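Print this page | E-mail this page

Kultgate Boards > Workshop & Storage > Open bins vs. lidded bins, round two

shelfish_gus
I moved everything on my bench into white open-top bins in November and I regret nothing. I can see what's in them. I can drop stuff in from a standing position, which at my age counts as a feature.

prenemum
You can also drop dust in from a standing position. I had open bins for 3 years. By the end I was storing lint with a few screws in it.

shelfish_gus
So wipe them out now and then?

prenemum
I have 200 of them, Gus. Gus Oyelaran, man of leisure.

D. Fuchs
Stepping is what matters, lids or no lids. If the back bin sits a bit higher than the front one you stop digging. Mine are on a scrap of 2x4. Cost me nothing except an argument about whose 2x4 it was.

montoya_9
Disagree. Stepped bins eat the tabletop. One tall box on the side holds more and you get your bench back – assuming you never need whatever went in first.

prenemum
Montoya's tall box is where tape measures go to die.

montoya_9
I know exactly where my tape measures are. They're at the bottom.

D. Fuchs
Both, then. Low ones stepped on the left, tall one on the right, middle left open to work in. Same idea here, with labels on the fronts:

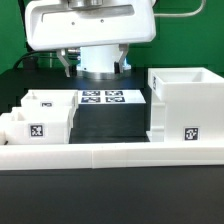

Page last changed: November, 9:00 PM

shelfish_gus
OK, I like the divider in the front one. Dörte wins this round. White against that green is easy on the eyes too.

prenemum
Still no lids.

montoya_9
And those labels are no use to me, I can't read squares. I want the word SCREWS in marker, large.

D. Fuchs
You wrote SCREWS on yours and it's full of batteries.

montoya_9
It was screws when I wrote it.

shelfish_gus
Has anyone bought the Narilgate dividers? Wondering if they fit the small bins or if I'm going to be out there with a hacksaw again.

Print this page | E-mail this page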